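Restrepo Break Room Walk-Through, 2021-07-03

Exits: OK. Both doors open all the way and the sign over the back one is lit again, yay!

Extinguisher: OK. Gauge in the green, tag good for 8 more months.

Fridge: needs work. It read 4 degrees over where I like it, so I turned the dial down and I'll peek again Tuesday. Please label your leftovers, folks (name and date, that's all I ask).
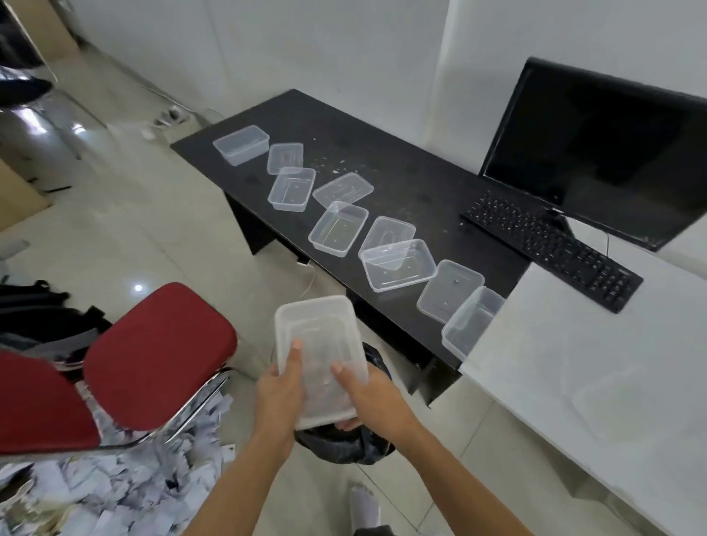

Outlets: one fail. The one by the microwave is loose in the wall and I taped it over. Please leave the tape alone until Bandlow comes out to fix it!

First aid kit: restocked. We were down to 3 bandages, so I put in a box of 12 and a new cold pack.

Floor: OK, but the mat at the sink curls up at one corner and I caught my toe on it twice. New one is on order.

Smoke alarm: tested, very loud, sorry to everybody on the phone.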